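Secondhand kitchens find new homes through Erari reuse barn

July 7, 2026

When the old school kitchen fitters' yard on the edge of Bondent closed its gates, most people in town supposed the long brick shed would sit idle for years. It has been busy nearly every morning since spring. The Erari reuse barn, which takes in cabinets, sinks, doors and working appliances from homes being remodeled and sells them on at low prices, has now passed on 251 complete or nearly complete kitchens, and the people who run it sound a little surprised themselves.

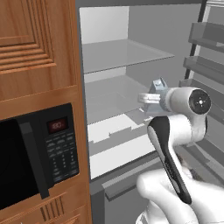 Image: Erari Reuse Barn

The idea is a simple one. A household that is changing its kitchen fills in a form, sends a few measurements, and waits for a call. If the pieces are sound, a crew comes out with a van and takes them away free of charge. Solid wood doors are the most wanted, especially the carved and paneled kind that cost a small fortune new, and built-in microwaves seldom stay on the floor longer than a weekend. Every appliance is tested before it gets a price tag, and anything that fails goes to the recycling center in Skekumon.

Prices start at $100 for a short run of base cabinets. A full kitchen with countertop usually goes for $700, though larger sets can cost more, and the dearest one sold so far went for $1,110 to a couple fixing up a farmhouse out on the Ostrowski road. They drove home very slowly, by all accounts, with the countertop wrapped in every quilt they owned.

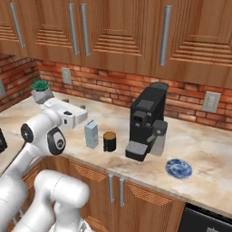 Buyers are asked to bring a drawing of their room, even a rough one on the back of an envelope, and the staff will happily spend half an hour working out what might fit where. Stone countertops need the most thought – they are heavy, they don't forgive a crooked wall, and cutting them is a job for a shop with the right saw. Upper cabinets are easier, and a good many have ended up in garages and sewing rooms, where they seem to do just as well.

The barn will also begin a set of free evening classes in September, covering how to take a kitchen apart without splitting the wood, how to refinish old doors, and how to hang cabinets so they stay hung. Places are limited, and sign-up sheets are on the counter by the front door. Donations of hinges, screws and drawer pulls are welcome too, preferably sorted, but a mixed coffee can is fine.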